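**Progress report to Castik: sorting and bench storage of small electrical parts**
Prepared by Dukmont, parts recovery workshop
Period covered: the quarter ending September

## 1. Purpose of the grant

The grant pays for the sorting, checking and storage of small electrical parts taken from scrapped equipment, so that they can be reused in repair work and in the evening classes at the Sarpong centre. This report covers the layout of the sorting bench, the rules now used for each class of part, and the work still open. Spending is reported separately on the usual form.

## 2. State of the work

The work plan has 12 items. Half are closed, and the remaining 6 are listed by subject in section 6. The delay against the plan comes from item 4, the written sorting rules, which were redrafted twice. The first draft sorted parts by the machine they came from. That was simple for the people stripping the machines but of little use to anyone looking for a part afterwards. The present draft sorts by kind of part first and by rating second. Source is recorded on the bin slip only.

## 3. Bench layout

The sorting bench is a plain white table. Parts are held in yellow plastic bins, open at the top, with a stainless-steel tray between them. Each bin takes one kind of part. The tray is the working area: parts are put there for inspection and go back to a bin or to the reject box afterwards. Nothing is stored in the tray overnight.

Small DC motors and circuit boards are kept in separate bins, motors above and boards below on the left-hand side. The two were mixed during the first month of the grant and this caused avoidable damage, mostly motor leads catching on components on the boards.

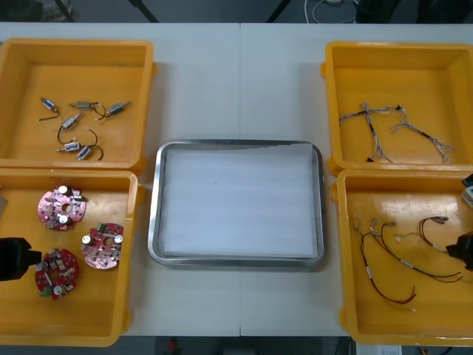

Motors are put in the bin with their leads attached. Cutting the leads short was considered and rejected. A motor with its original leads can be tested with two clips, whereas one with cut leads has to be soldered first, and the time lost is greater than the time spent untangling. The present limit is 6 motors to a bin. Above that the leads knot and the label bands become hard to read without lifting everything out.

The round red boards are harder to place. They are ring-shaped, with a hole in the centre, and do not stack well on account of the capacitors. The rule is a single layer, with no more than three boards to a bin. Overlap at the edges is accepted provided that no board rests on the capacitors of another. A divider was tried and withdrawn, as it left too little room to get a hand in.

Boards are not repaired at this bench. They are looked over for swollen capacitors, cracked terminal blocks and lifted parts, and are then passed or rejected. Boards passed at the bench go to Stular for electrical test under the existing agreement.

## 4. Solenoids

Push-pull solenoids were added to the scope at the mid-year review. They arrive in small lots and in mixed condition, and the first lots were held back until a checking routine had been agreed. The routine is as follows.

1. Lay the solenoid flat and check the metal frame for bending.
2. Move the plunger by hand through its full travel. It should slide without catching.
3. Check that the coil spring is on the plunger shaft and that it returns the plunger.
4. Check that the nut is present on the threaded end and turns freely.
5. Follow the lead to the connector and look for nicks, exposed wire and loose pins.
6. Record any marking on the frame.

The last step was added late. Some frames carry a mark which may be a batch number or may have been put there by a previous owner. Until this is settled, marks are copied on to the slip as they stand and are not used for sorting. 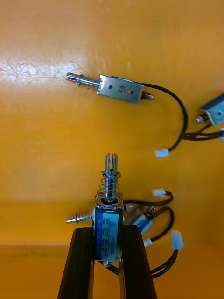 Step 2 accounts for most rejects. The usual fault is dirt on the plunger, and a wipe with a dry cloth cures a good part of these, so a second check is now allowed before the part is rejected. Oil is not used. It was tried on one lot and the plungers picked up dust within the week.

Black leads ending in white plastic connectors are common to this type. The connector is left in place even where it does not match anything in stock. Replacement housings are cheap but crimping them is slow, and the work requires a tool that the bench shares with the repair room.

Solenoids are spread out before checking, with clear space between them. When they are tipped out in a heap the plungers hook into one another's leads, and pulling them apart has bent at least one frame.

## 5. Wiring and terminals

Wiring is the least advanced part of the project. The target in the grant agreement is 200 sorted harnesses and it will not be met this quarter. The target was set on the assumption that most wiring would arrive as separate, labelled lengths. In practice it arrives as bundles with several kinds of end: spade terminals, white connector housings and bare crimp terminals, often on the same bundle.

Three changes have been made. Bundles are now opened out in a shallow tray of their own, away from the motors. Tape sleeves are left on, even where the tape is wrinkled, as they hold the wires in their original order. Labels on wires are never removed, including those that cannot be read.

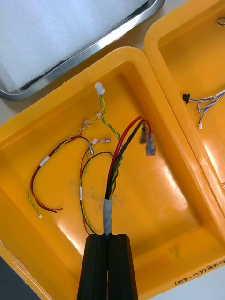 Red and black pairs are sorted by thickness, then by type of end. Insulated spade terminals are kept apart from uninsulated crimps. Thin green and yellow twisted wire is treated as signal wiring for storage purposes and goes in its own bag. This is a working rule and says nothing about what the wire was used for in the source equipment.

Loose terminals found in the tray are set aside and are not put back on wires. A terminal that has been crimped once is scrap unless it is still attached to a sound length of wire. Receptacles with a translucent cover are kept only if the cover is unmarked.

We ask that the harness target be restated as sorted bundles, with each bundle counted once however many ends it has. The present wording allows a single bundle to be counted several times over, which would make the figure easy to reach and of no value.

## 6. Open items

- Written rules for wiring, to the same standard as those for solenoids.
- A bin slip with room for the solenoid marks. The current slip has one line for remarks.
- Agreement with Stular on the return of failed boards. They are at present kept at Stular and the reason for failure is not reported back.
- A second crimping tool – a quotation has been received and is within the equipment line.
- First delivery of checked motors to the Sarpong centre.
- A short guide for class tutors, covering motors and solenoids only.

The slip and the crimping tool can be closed without further approval. The remainder depend on Stular, the centre or the restated target. Bin stocks are checked on Friday each week and the sheets can be supplied on request.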